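February
By Kartini Mandagi

Hường Văn has arranged the same bunch of flowers 147 times since Christmas and says she is no better at it than when she began. "If anything I've gone off tulips," she says. She would like it noted that she used to be a physiotherapist.

Her job now, at Relero, is to show robots how to do things. The firm has the upper floor of a building that used to sell office chairs, and several of the chairs were evidently left behind as a punishment. She sits in one of them for most of our conversation, and it sinks an inch or so whenever she makes a point.

The work goes like this. Two small arms, the leaders, are made to be held. Two larger ones, the followers, are bolted to a table. Whatever Văn does with the leaders, the followers do too, and the joint angles are saved along with the video. Do it enough times and the lot is handed over to Quang Trịnh, who trains a model on it and comes back to tell her what she did wrong.

"He's very polite about it," she says. "He'll say the policy has picked up an interesting hesitation. That means I hesitated."

Trịnh, who has drifted over at the sound of his name, doesn't deny it. A person watching the demonstrations wouldn't notice a pause of half a second before the grip closes, he tells me, but a model copying them has no idea which bits are the job and which bits are Hường wondering about lunch. "It learns the lunch as well," he says.

I ask why they don't simply write the movements down as a program. Both of them look at me kindly. For a metal bracket that turns up in the same place every time, Trịnh says, you'd be mad not to. Stems are another matter. They bend, they roll, they hook round each other, and a flower head weighs just enough to swing the whole thing off line at the last moment. "You could write rules for that until you retired. Or you could have somebody do it by hand and keep the recording."

The somebody gets tired, of course. Văn does 15 runs at a sitting and then has to stop, whether she feels like it or not. She argued with the limit at first. Then Trịnh plotted her runs by time of day, and the ones from after four o'clock had a wobble in them that she still refuses to discuss.

What took her longest was doing without touch. The leader arms give almost nothing back: squeeze, and you get the same mild resistance whether the gripper at the far end has hold of a stem, a glass rim or thin air. "In my old work everything came through my fingers. I'd shut my eyes to find the sore place. Try that here and you've got a vase on the floor." She has learned to judge a grip by sight, from the way a leaf tips or a stem goes straight. It took her the better part of a month, and she talks about it the way other people talk about learning to drive in Naples.

They did try the other method, where you take hold of the robot itself and drag it through the motion. She liked it. You can feel where the joints run out of travel, and you stop asking for positions that no elbow could manage. With two arms, though, you need one hand for each and a third to stop your sleeve catching, and your own head ends up in half the video. "Quang had 694 clips of my fringe," she says. He corrects her: not all of them were the fringe, there was a good deal of cardigan.

Then there's the question of how untidy to be. Early on she set everything out neatly before each run, stems in parallel, heads all facing one way, and the trained arms were splendid so long as somebody had been round first and tidied up for them. Now she drops the flowers and lives with what she gets.
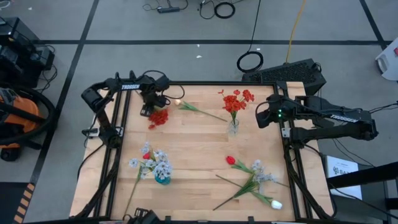 Jozef Lambrechts is less sure about all this mess, and told me so by telephone the same evening. He thinks people in Văn's line scatter things too early. Teach one clean version until the arms have it cold, he said, then spoil the layout a little at a time, and you'll need far fewer demonstrations. He also felt that a mistake followed by a recovery was worth more than a perfect run, and that most labs throw those out because they look bad in meetings.

I put this to Văn. On the first point she shrugged, and the chair went down. On the second she was nearly cross at having to agree. For weeks she had been deleting any run where she fumbled a stem, and the model she got had no notion of what to do once it had dropped one. It would carry on regardless, lowering an empty gripper over the vase with great care and letting go of nothing.

"So now I keep the fumbles," she says. "I even do a few on purpose. Quang says he can tell which ones."

Can he?

"He's been right 4 times," she says, and goes back to her tulips.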